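4. First wash and seasoning of the table

The sales sheet for the Brorkwood table coating says you can skip this section. I would not. The same sheet says "ready out of the box," and Amra Ivanov in our workshop has yet to see a top that was. 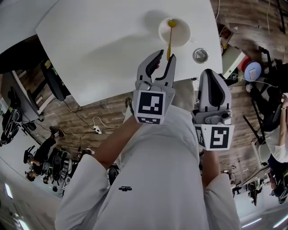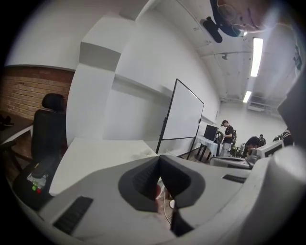 Do I need the Prastard cleaner that comes in the kit?
Plain dish soap in warm water does the same job. The cleaner smells nicer, and that is the only difference we could find.

4.1 Clear the top and wipe it with a dry cloth.

4.2 Mix a small squirt of dish soap into 2 quarts of warm water. More soap leaves a film.

4.3 Wash the top in straight lines, then go over it again with clean water.

4.4 Dry it with a towel. Air drying leaves spots — the leaflet says otherwise, but try it on a corner first and see.

4.5 Put on one thin coat of the sealing oil. Leave it overnight.

4.6 Buff with a soft cloth until your hand slides without dragging.

NOTE: The leaflet promises 300 washes before the next coat. It does not say how hard anyone scrubbed. Check with a drop of water instead: if it spreads out flat, oil the top again.

NOTE: Replacement oil is part number 246. Part number 921 comes in the same can with a similar label, but it is for the legs. Read the number before you open it.

CAUTION: Do not use scouring powder, steel wool or bleach. "Scratch resistant" on the box does not mean much against any of them.

CAUTION: Oily rags can heat up and catch fire on their own. Spread them flat outdoors to dry, and never leave them in a pile.

If the top still feels sticky the next day, the coat was too thick. Wipe it down with a dry cloth and wait one more night. Go to section 5 when it feels smooth.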